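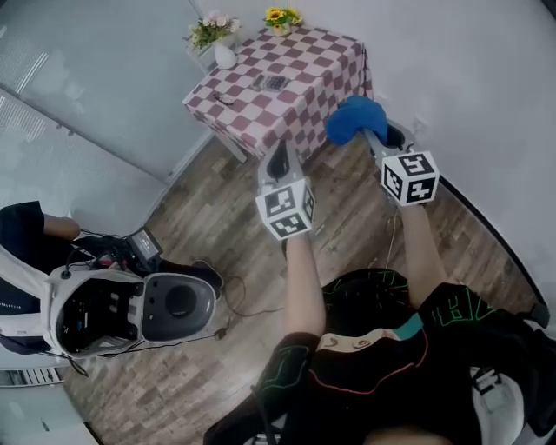

A small table set with a red-and-white checkered cloth, artificial flowers in a white vase and a pot of sunflowers.

Small Table Cloths and Flowers: Common Questions

What size cloth do I need for a small table?
Measure the top, then add twice the drop you want. We suggest a drop of 8 inches for a side or corner table. A cloth with a 10-inch drop hangs lower and covers more of the legs.

Can I machine wash a checkered cloth?
Yes. Wash it cold the first time, on its own. Dark red dye can bleed into the white squares. Hang it to dry, or tumble on low and take it out while slightly damp.

How do I get the fold lines out?
Iron it on the wrong side at medium heat. A Tuhumury cloth can also be steamed in place on the table.

Where should the flowers go on a table in a corner?
Toward the back, near the wall. That leaves the front open for a phone, a cup or a book.

How do I clean artificial flowers?
Dust them with a soft, dry paintbrush every month. For sticky dust, wipe the petals and leaves with a damp cloth and let them air dry. Do not soak them — the glue at the stems can soften.

My vase tips over easily. What can I do?
Put a layer of clean gravel in the bottom, 3 inches deep for a tall vase.

Do you sell the cloth and flowers together?
No, they are ordered separately. Shipping is free on orders over $39.

Can I return a cloth I have already washed?
Only if there is a fault in the weave or the hem. Write to Yanti Harahap at the Komeck returns desk and include your order number.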